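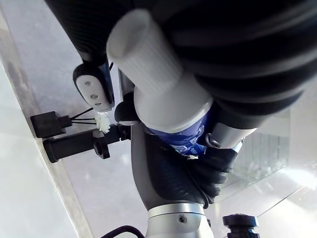

Thin film packaging is the part of household and cafeteria trash that our sorting guide handled worst. The guide asks the person at the bin to decide on material first and condition second, which works for bottles and cans because they mostly keep their shape. Film does not keep its shape. A crumpled blue piece like this one, with a glossy surface and small white printed patches caught in the folds, could be a wrapper or a bag, and the creases hide most of what a person would use to tell the two apart. Our report deals with how items in that condition were sorted at two sites, what we changed in the guide, and what the change did and did not fix.

Sorting of Crumpled Film Packaging at Two Campus Sites
Project report, second draft, 27/01/2018
Report text and tables: Jeferson Holanda

1. Background

The campus uses a three-stream layout: mixed recycling, film, and trash. The film stream was added in May as a trial, using the Atar bin, a narrow container with a slot lid. Film collected this way goes into a separate clear liner. Before the trial, all film was supposed to go to trash, and older signs saying so were still up at one of the sites when we started. They were taken down before any data in this report were collected.

The sorting guide is a single printed sheet placed above the bins. The original version showed clean, flat items photographed from the front. It listed bread bags, produce bags, outer wrap from paper towels and dry cleaning bags as accepted film. It listed chip bags, candy wrappers and anything with a metallic inner layer as trash.

2. Sites

Figueiredo Hall is a residence building with a shared kitchen on each floor. The bins are in the hallway next to the kitchen door. Most of the material is grocery packaging.

The Jallance Room is a snack area beside the main study space. There is a vending machine and a microwave, and there is no sink. Most of the material is single-serve packaging that is opened and thrown out within a few minutes.

3. Method

Full liners were taken from all three streams at each site and emptied onto a sorting table covered with a plain sheet. Items were counted one at a time. For each item we recorded the stream it was found in, the material class, and the condition. Condition had three values:

Flat: the item lies open and both faces can be seen.
Folded: the item has been folded or rolled and the outer face can be read.
Crumpled: the item has been scrunched so that less than half of one face can be seen without opening it.

Items were classed by one person before opening and by another person after opening. The class after opening was taken as correct. Food residue was noted but was not used to decide the class. Liquids, loose food and anything with a sharp edge were removed first and left out of the count.

The scrunch test was used for pieces with no readable label. The item is squeezed in a gloved hand and released. If it stays in a ball it is treated as plain plastic film or foil, and if it opens again it is treated as metallized plastic. The test was taken from the Skavura handbook used in our lab course. We found it reliable for chip bags and much less reliable for small candy wrappers, some of which stayed closed no matter what they were made of. Those were cut open and checked for a silver layer.

4. Results

The total count over both sites was 1189 items. Of these, 434 were film or film-like packaging of any kind, accepted or not. Within that group, 228 were found in the wrong stream, a little more than half.

The errors were not spread evenly by condition. Flat items were usually placed correctly, including the ones that looked unusual, such as the perforated bags used for grapes. Folded items were close behind. Crumpled items made up most of the errors at both sites.

The kind of error differed by site. At Figueiredo Hall the usual mistake was a good produce bag in the trash, often with a paper towel or vegetable peel inside it. At the Jallance Room it was the reverse: wrappers that belonged in the trash were pushed through the film slot. The slot may have some part in this. It is the right width for a balled-up wrapper, and the trash lid in the same room has to be lifted by hand.

Color had an effect that we had not planned to measure. Clear and white pieces were treated as film by most users. Strongly colored pieces, including blue and red ones, were more often treated as trash, even when they were plain bags that should have been accepted. We did not set up the count to test color by itself, and color is mixed up with item type in our data, so this should be read as a note for later work.

Print was a weaker guide than we expected. On a flat bag the printed area usually includes a material code or at least a product name. After crumpling, what is left on the outside is often a corner of a letter or a block of background color. The person classing items before opening wrote "print present, not readable" so often that we shortened it to PNR on the tally sheet.

5. Changes to the guide

The sheet was redrawn with the following changes.

Each accepted item is shown twice, once flat and once crumpled. The crumpled version is the larger of the two.

The line "no metallic layer" was replaced with "silver inside = trash." Users at both sites told us they had read "metallic" as meaning shiny on the outside, and glossy plain film was being thrown out for that reason.

An instruction to open the item before choosing a bin was added at the top. It is the shortest line on the sheet.

The list of store types (bread, produce, dry cleaning) was kept, with dry cleaning moved to the end because we did not find a single dry cleaning bag.

The new sheet was put up at the Jallance Room first. It was put up at Figueiredo Hall after the old frames had been replaced, as the new sheet is wider and did not fit.

6. Discussion

We do not have a full second count, so no figure is given here for improvement. Spot checks of the film liner at the Jallance Room showed fewer metallized wrappers near the top of the liner than near the bottom, which would agree with the new sheet having some effect. The same pattern could come from a change in what the vending machine was stocked with, and we did not keep a record of the stock.

Opening an item takes a few seconds and leaves crumbs or oil on the fingers. At a site with no sink this is a real cost to the user. It may be better to accept a higher error rate at such sites, or to leave film out of them completely and keep the film bin near kitchens where produce bags are common and there is a place to wash.

The definition of "crumpled" needs work. Our rule of less than half of one face was easy to apply to square wrappers and hard to apply to bags with gussets, where it is not clear what counts as a face. The two people doing the classing disagreed on condition more often than on material. Those cases were settled by discussion, which means a third person repeating the count might get a different split between folded and crumpled. The material classes would be less affected.

Weight was left out. A scale that could read single wrappers was not available during the count, and weighing by liner would have mixed film with whatever food was stuck to it.

7. Remaining work

A second count at both sites with the same table, sheet and condition rules.

A color check using matched items: the same type of bag in clear and in blue, crumpled by the same person, shown to users who are asked only which bin they would pick.

A different lid for the trash bin at the Jallance Room, so that both openings take the same effort.

A decision on bags that contain other waste. The guide says "empty and dry," but the tally sheet has no column for it, and these were entered as film in the wrong stream or film in the right stream with a mark in the margin. The margin marks have been typed up and are kept with the raw sheets in the lab cabinet.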